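# Doltport Child Pickup Card Set

For families who have a driver, a sitter or a relative collecting the kids.
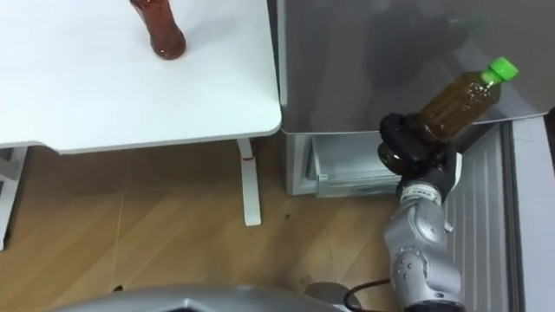 Each set has 4 cards with the same number printed on them. The child keeps one on a lanyard or in a school bag, and the other three go to adults the parents choose. At pickup the adult shows a card, and school staff match it to the child's. If the numbers differ, the child stays inside and the office calls the first parent on file.

**In the set**

- 4 plastic cards, matching number
- 2 lanyards with breakaway clasps
- Contact sheet for the school office
- Short guide for talking with young children about who may pick them up

**Details**

- Item number: 3806
- Card colors: yellow, green, navy
- Made by Grurer, sold by Flistix
- Space on the back for a name and phone number (use a permanent marker)

The cards have no chip and no tracking. Parents who want location alerts will need a separate device.

**Lost cards**

Stop using the whole set if one goes missing. We don't print single replacements. Tell the school the same day and cross the old number off the contact sheet.

**School orders**

Orders of 900 sets or more can carry the school name. Write to Delali Quansah in school sales. Printing for January orders closes Thu 26 November.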